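Subject: Re: [robots-list] Open day at Tulutcombe, anyone going?

Joni Honkanen wrote:
> Has anybody been to see the Ledska people yet? I'm wondering
> if it's worth the train fare, or if it's just slides and coffee.
> Joni

Hi Joni and all,

I went in March and had a lovely time, so yes, go! There were slides (Fung-ping Chow did those, and kept them to 10 minutes, bless her) but most of the afternoon was spent round the big screen, watching the simulated kitchen. They've got a Franka arm in there with a marble worktop and all sorts lying about on it - a potato, a plate, a fork and spoon, even a Swiss army knife with its tools all splayed out.
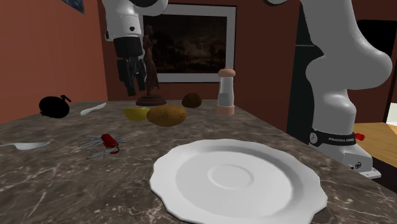
Ignacio Cifuentes let us shout out requests, which got a bit silly. Somebody wanted the potato put on the plate and it managed that on the second go, to great cheering. I asked for the knife and it made a right mess of it! Ignacio says thin, spiky things are still the hardest, and they've run 476 tries at that one alone.

Tickets are free but the room only holds 60, so write to Adoración Pastor soon if you want the next one. Bring a jumper, it's freezing in there.

Is anyone driving up from Flulen? I'd happily share petrol for a second visit.

Ariel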